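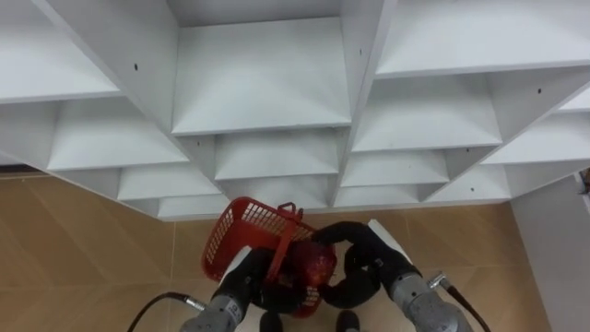
How long should opened reagent records be kept after the bottle is discarded? Two years from the disposal date, in the paper register as well as the database.

2022-11-13

Register review, Vainio laboratory. The 173 entries carried over from the Minov stockroom have been checked against the disposal sheets. Bottle 1243 is listed twice, once under each supplier code. The second line has been struck through and initialed. 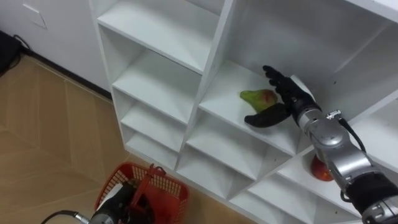
The Zometti buffer lots remain on the old numbering. Staff are asked to copy the lot number exactly as printed on the label, including leading zeros, and to leave the supplier code blank until the new list is issued in January.

Open items: Vustton has not yet returned the certificate for the 2000 mL acetate stock. The stock is on hold and should not be used for calibration work. Request sent again this morning.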